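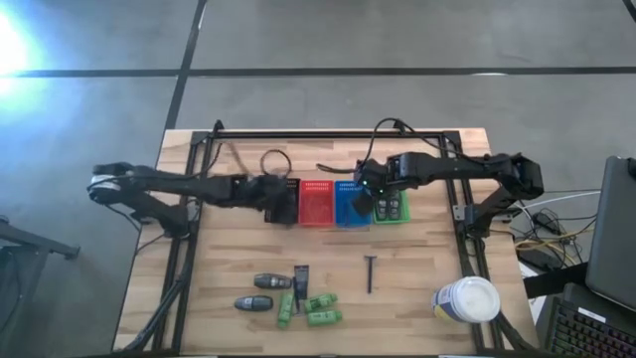
Mesa de tampo listrado com dois braços robóticos pretos, frente a frente

Como legendar um filme para uma mostra de bairro (sem perder o mês inteiro nisso)

Em novembro legendei sozinha um longa para a mostra do cineclube Lepik, e como muita gente me escreveu perguntando o passo a passo, resolvi juntar tudo aqui. O filme tinha 684 falas. Parece muito, e é mesmo, mas com um pouco de método dá para ir longe!

Antes de abrir qualquer programa, peça a lista de diálogos à distribuidora. A Pinley me mandou a dela em dois dias, com os nomes dos personagens e umas notas sobre gírias que me salvaram numa cena de bar. Se não houver lista, vai ter que tirar tudo de ouvido, e aí reserve o dobro do tempo.

1. Assista ao filme inteiro sem traduzir nada. Eu anoto só quem trata quem por "senhor" e quem trata por "você", porque essa decisão aparece de novo lá pelo final e dá um trabalho danado consertar depois.

2. Marque os tempos. Uso o Jolitlow, que mostra a onda do áudio embaixo do vídeo, mas qualquer editor de legendas serve. A entrada vai junto com a primeira sílaba. Deixe um respiro curtinho entre uma legenda e a seguinte, e tente não atravessar os cortes de cena.

3. Traduza em blocos. Fiz as primeiras 200 falas numa tacada só e me arrependi, as últimas quarenta estavam duras de doer. Hoje paro a cada cena longa, tomo um café e volto.

4. Corte sem dó. Máximo de 2 linhas por legenda, sempre. Nome próprio repetido, "olha", "sabe", "bem"... quase tudo isso pode sair. No fim, juntando e cortando, fiquei com 598 legendas.

5. Leia em voz alta com o filme rodando. Se você não consegue terminar a frase antes de ela sumir, o público também não vai conseguir (e o pessoal da última fila menos ainda).

6. Exporte e teste na sala. Salve em SRT com codificação UTF-8, senão os acentos viram sopa de símbolos. O projetor da sala Senix aceita o arquivo separado, desde que tenha exatamente o mesmo nome do vídeo. Fui testar numa quinta à tarde e descobri que a legenda branca desaparecia numa sequência de neve. Contorno preto mais grosso e pronto.

Se a mostra pedir legenda em duas línguas ao mesmo tempo, combine antes qual fica em cima. Uma linha para cada uma, e as falas precisam encolher bastante. Ainda estou apanhando dessa parte, então conto melhor quando terminar o próximo filme.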